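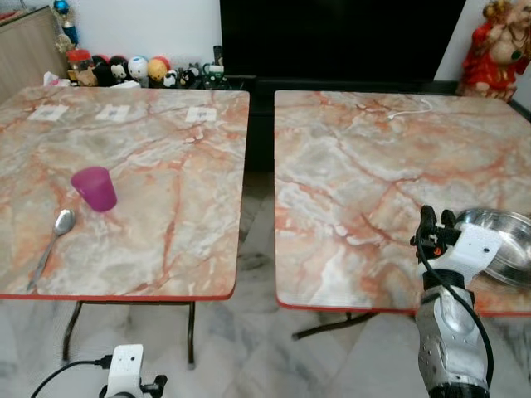
Radek Halás wrote after last year's open day that he had expected to watch from behind a rope, and was surprised to be asked which piece of cutlery the robot should try next. The centre has kept his letter, and the format of its demonstrations has changed little in the time between.

## About the Ellwood Centre

The Ellwood Centre for Household Robotics is a teaching and demonstration centre for two-armed service robots. It was founded at Illau by Cyril Rudd, who remains its director, and it now works from 2 sites, the second being the training rooms at Carov. The Centre's purpose is to let the public, and the students enrolled in its certificate program, see how robots are taught to handle the ordinary contents of a kitchen.

Our principal course of study is known as Rakura. Students in the program learn to operate a pair of robot arms, to record their own demonstrations of a task, and to judge whether a recording is fit to be used in training. The Rakura library presently holds 2,575 recorded demonstrations, all of them made by students and staff.

## The open day

The Centre opens its doors to the public each December. Last year's open day received 314 visitors, among them school groups, families and colleagues from neighbouring colleges.

Demonstrations run from 10 a.m. and are held in the same rooms in which our students work. The tasks are taken directly from the first term of the program – picking up a fork, lifting a bowl, placing a spoon beside a cup – and are carried out at working speed. Visitors are welcome to put questions to the operator between attempts. An attempt that fails is repeated or discussed, as the operator sees fit.

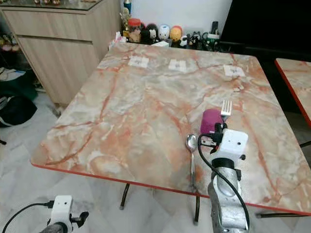
*Tableware handling: a fork in the right gripper, beside the cup.*

Cutlery occupies a large part of the first term. A spoon lying flat on a polished surface offers the fingers of a gripper very little to close upon, and students are required to practise the approach many times before they proceed to the grasp. They are assessed on the position of the wrist, the height of the fingers above the table and the care with which the arm is withdrawn. 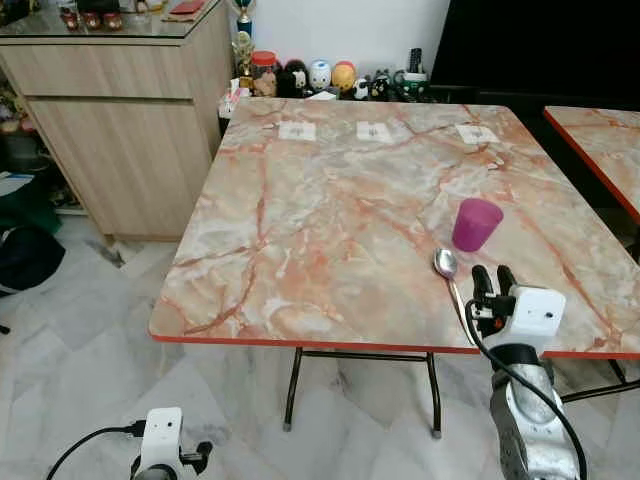
The same standard is applied at public demonstrations, and operators are asked not to hurry an approach for the benefit of an audience. Visitors who wish to follow a full task from beginning to end should allow sufficient time for it.

## Visiting the Centre

School and community groups may also arrange a visit during term. Over 700 students have attended a group session at Illau or Carov to date. Bookings are made through the office at Illau, and teachers are asked to advise us of any access requirements when they enquire. Children under 12 must be accompanied by an adult in the demonstration rooms.

Applications for the Rakura program are considered by the director and teaching staff. No previous experience of robotics is required.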